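## August – Talley bench, desk tidying, block 5

Question for this block is the same as last month: can the pair of arms put a desk back in order without anyone stepping in. Clips go back in the jar, the rest of the shelf stays as it was. Policy is the Collet checkpoint, step 1112, no changes to the gripper firmware. Shelf height left alone after the last calibration. Started at 9:40.
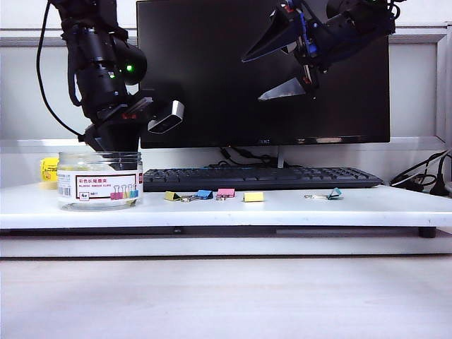
Scoring is per clip. A clip counts if it ends up in the jar and the jar is still standing. Nudging the keyboard costs a point, pushing anything off the shelf ends the trial. Time limit is 80 seconds per clip, generous by any human standard. I can do the job in one sweep of the hand, so speed is not being compared yet.

Skullwood (the planner) still picks the order on its own. It prefers whatever lies closest to the jar, then works right. Fine for a row, untested on a heap.

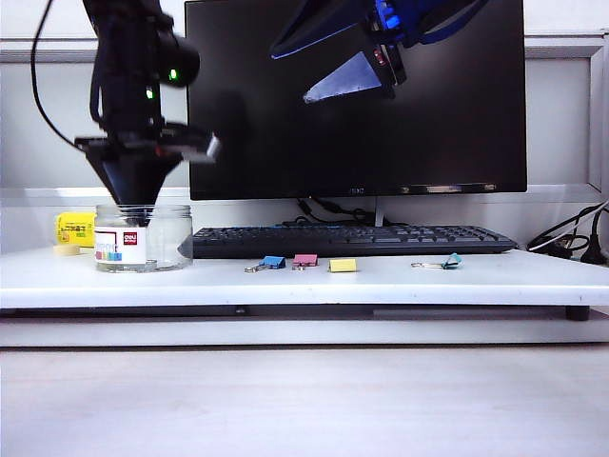

Depth estimates remain the weak point. Anything clear gives noisy returns, and the planner falls back on the label to find the container. With the gripper down in the mouth of the jar there is little clearance to spare, and a lateral error that would be harmless over an open tray becomes contact with the rim. The teal clip, sitting off to the right past a gap, is the long transfer and the one I would use for tuning the travel speed. The handles also stick out at different angles from clip to clip, so one fixed grasp pose will not do.

To do before block 6:

- Re-run hand-eye calibration on both arms – 2 mm residual is too much for a narrow opening.
- Ask Dollumow for the softer finger pads. Current ones are stiff on wire.
- Log gripper force during release as well as during pickup.
- Add a jar-tilt check to the trial script. 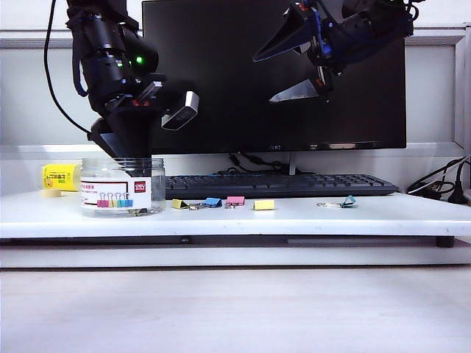
## Where this leaves chores

Usable on a fixed shelf with known objects. Not usable on a desk that someone is working at. Same view for the shop floor: I would let it sort fasteners into bins overnight, with a wide funnel on each bin, and would not let it near the parts washer.

Cable slack on the left arm to be checked before the next power-up.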